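Nadley grip-release fault

The Nadley grip-release fault was a control failure in two-armed robots fitted with Tulon hands, first recorded in January at the Mulcahy workshop. One hand let go of an object without being told to while the other went on pulling. No one was hurt, but a run of 1,547 trials was halted and the hands were withdrawn for 12 weeks.

Background

Nadley was a programme of household handling tasks led by Saoirse Ní Chonaill. Its robots worked at a table and were operated by a person using a pair of hand controllers. Most tasks used one hand at a time. A smaller group needed both, with one hand holding an object steady and the other drawing part of it away.
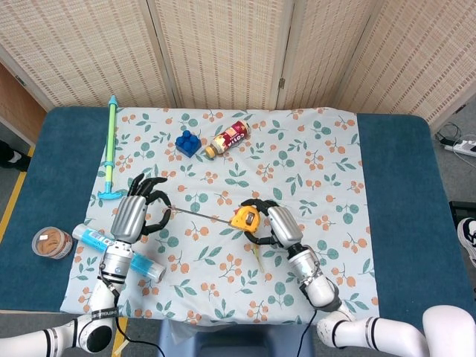

The fault was confined to this second group. In a two-handed task the controller has to share the load between the arms, and each hand reports its grip force separately. Drawing out a tape measure is a typical case: the right hand grips the yellow case while the fingers of the left pinch the end of the metal blade. If either side opens early, the blade can spring back towards the case. Similar problems arose with drawstrings and elastic cord.

Cause

The first release was logged as operator error. Fergal Horgan, the technician on shift, disagreed and asked for the force records to be kept. These showed that the hand had opened 58 milliseconds after a brief loss of signal from its fingertip sensors. The software read the missing signal as zero force, decided the hand was empty and returned it to its resting position.

A search of older logs found 114 releases of the same kind. Almost 12 of every hundred had been noted at the time – the rest had been put down to slipping.

Response

The software, Sodis, was changed so that a lost signal froze the hand in its last position and stopped both arms. Operators were given a separate release control, and eye protection became compulsory for anyone within reach of the table during tasks with a spring or stretched cord.

Horgan later criticised the freeze rule, arguing that a locked hand was a hazard of its own if a person's fingers were caught in it. A timed, slow release was added in a later version of Sodis.

See also
Emergency stop
Fail-safe
Teleoperation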